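News > Press Releases > 2007

Search releases Go Advanced search

VESO TO REOPEN MIRNTHORPE DINING HALL AS EVENING SUPPER ROOM

Oct 13, 2007
By the Veso press desk

MIRNTHORPE – Veso will reopen the old dining hall on Dindgate as a sit-down supper room this fall, with 70 seats, a short menu and one price for everybody. The hall has been shut since February, when the lunch service ended and the kitchen was closed for rewiring.

Doors open at 5 p.m., last orders at 8:30. Closed Sundays for now.

The supper room is the first new evening place to eat on Dindgate since the street was closed to through traffic. Veso took over the lease in the spring and has spent the months since on the plain jobs – new wiring, new floor in the kitchen, a second exit onto the back lane, and a ramp at the front door. The old serving counter stays. So do the coat hooks and the big clock, which has been repaired and now keeps time.

Cooking will be handled by Filali, the Mirnthorpe caterer that has run the Dindgate market stall for several years. Regulars at the stall will know the lentil soup and the flat bread. Both are on the menu. Also on it: a chicken stew with preserved lemon, a baked squash dish for people who don't eat meat, a fish plate when the fish is good, rice pudding, and mint tea at no extra charge with any meal. The menu changes every two weeks. No reservations for parties under six.

A survey went out to 2,429 households in Mirnthorpe over the summer asking what they wanted from the building. 972 came back. The top request by a long way was a place to eat a hot meal after work without driving out to the highway. Second was somewhere a family could sit down together without it costing a fortune. Parking came third, see below.

Several replies also asked about noise. The old hall was loud, and anybody who ate lunch there will remember it. Veso has put sound panels on the ceiling and felt under the chair legs, and the music will stay off until after the first month so the staff can judge how the room carries.

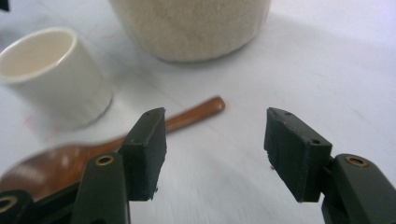 How much will a meal cost?
Supper is $9 for a main plate, bread and tea, with soup or pudding $2 more. Children under ten eat for half price.

Parking: the lot behind the hall has been re-striped and is free to diners after 5 p.m. Enter from the back lane, not from Dindgate itself. Bicycle racks are by the front steps. The lot stays a permit lot during the day and cars left there overnight will be ticketed, so please dont.

The kitchen will buy its vegetables from growers within the county when it can. Orders for the opening month are already placed – squash, onions, carrots, late greens. Growers who want to sell to the supper room should leave a note at the front desk with what they have, how much and when. A buyer will call back.

Jobs: the supper room is still hiring for kitchen and floor. Evening shifts, paid training, a meal every shift. The front desk had 259 applications by the first deadline and a second round is now open for weekend help only. People who applied the first time do not need to apply again, there names are kept on file.

The hall can be booked for private lunches starting in the new year. Rates will be posted once they are set. The upstairs room is not part of this project and remains closed.

An open house comes before the first supper service. Free soup and tea while it lasts, a look at the new kitchen, and sign-up sheets for the supper mailing list. The date will be posted on the hall door and at the Filali stall.

Veso runs food halls and lunch counters in small towns. The Dindgate supper room is its first evening business.

Press questions and requests to visit the kitchen before opening: ask for the press desk at the Veso office, Dindgate, Mirnthorpe. Menus and pictures of the hall are available on request.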